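# Bedrooms at the Drarkunholm house

Updated 5/13/23 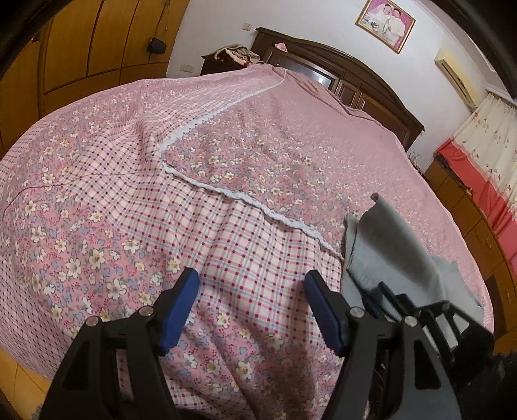 *Pink quilted bedspread, flowered, with a plaid band and white crocheted lace trim. Gray cloth on the right side of the bed.*

The bedspread came with the house and stays on the big bed all year. Thoa Khổng found a second one in the hall closet in April, still folded in its bag, and that one is kept as a spare.

**Care.** Cold wash, gentle cycle, with the lace turned to the inside. It takes up the whole machine, so the sheets go in a separate load. Line dry if the weather allows. Smooth it from the pillow end down and leave the corners untucked.

**Mending.** Leobardo Zepeda restitched one end of the trim last winter with white cotton thread from Kosard. The leftover spool is in the sewing tin, second drawer of the dresser. We paid 13 dollars for the thread and a packet of needles.

**Storage.** Extra blankets are on the closet shelf. Wool ones go at the bottom. Please put the spare bedspread back in its bag after use and leave the bag unzipped an inch.

Questions about the linens go to Thoa, extension 300.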